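Shop notebook, July

Feeder testing, second morning

Started at the bench just after seven because I wanted the kibble runs done before it got hot in here. Yesterday's lot went odd after lunch and I think the fat in the food was going soft and sticking to the chute. Can't prove it yet. The thermometer by the window is useless after midday, it sits in full sun, so I've moved it to the shelf over the sink and we'll see.

Today's food is the small round stuff for indoor cats, from the big sack under the stairs. Please don't use the sack with the blue tape on it, that one's been open since spring and it's gone dusty at the bottom. Dust messes up the weights.

The Kubo feeder first. Set it to drop 12 grams a go and did 60 drops straight through, tipping the bowl out each time and putting it back on the scale. Boring, but I had the radio. Most of them came out so close to the number I started to distrust the scale, so I stopped and checked it with the brass weights – scale's fine, the feeder is just good at small round food. The only trouble was right at the end when the hopper got low. Kibble sits on the little shelf either side of the paddle and won't slide in by itself. Give it a tap and it goes. A hungry cat would probably work that out before any of us did!

Then the Wikby, which I'd been looking forward to because it's so much nicer to look at. Oh dear. It jammed 2 times before I'd got halfway, both times with a bit of kibble standing on edge between the paddle and the wall. The motor whines, backs off, tries again, then sulks with a red light. I do like that it backs off (the old one just kept grinding) but if you were away for the weekend you'd come home to a very cross animal. I shaved a sliver off the paddle tip with the craft knife and it ran clean after that for as long as I had patience. Haven't tried it with the bigger dog pieces. That's the next job, and I'd rather someone with steadier hands did the shaving on the other paddle.

Noise: the Kubo is louder than I remembered. Fine in a kitchen, not fine on a landing at five in the morning. I stuck felt pads under the feet and it dropped to a sort of mumble. The felt will get wet if anyone puts a water bowl beside it, so maybe rubber. There's a bag of rubber feet somewhere in the Dingate box, if that box hasn't gone back to the shop.

Speaking of Dingate, they want to know if the feeders can go out on the floor with food in them, so customers can see one working. My answer is yes for the Kubo and not yet for the Wikby. Clalungate can wait until Dingate has had theirs for a bit. They've got less shelf and more dogs wandering about, and I can see a spaniel having the whole thing over.
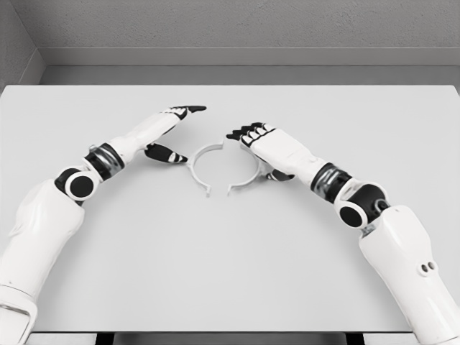

Lids next. I've gone back and forth on these all week. The twist lid keeps food fresher but it's a pain if your hands are cold or sore, and plenty of our regulars have mentioned that about the old bins. The push-down lid is easy, only it pops up if the hopper is too full. I filled one to the brim on purpose and it lifted overnight, just enough to let the smell out. A line moulded inside saying "fill to here" would sort it. For now I've drawn one on with marker, on the outside where it won't touch the food.

Washing up: bowls are fine in the machine, top rack. The paddles are NOT, one came out slightly bent and I've put it in the scrap tin. Handwash and leave them on the rack overnight, they hold water in the hub.

To do
Dog kibble through both feeders
Second Wikby paddle, shave and retest
Rubber feet (look in Dingate box)
More marker pens, this one's dying
Low hopper on the Kubo – try a steeper bit of card either side of the paddle, tape it in and run it down to empty

Left the Wikby plugged in and set to drop at six tonight with the bowl on the scale. If you're last out, don't switch off that socket.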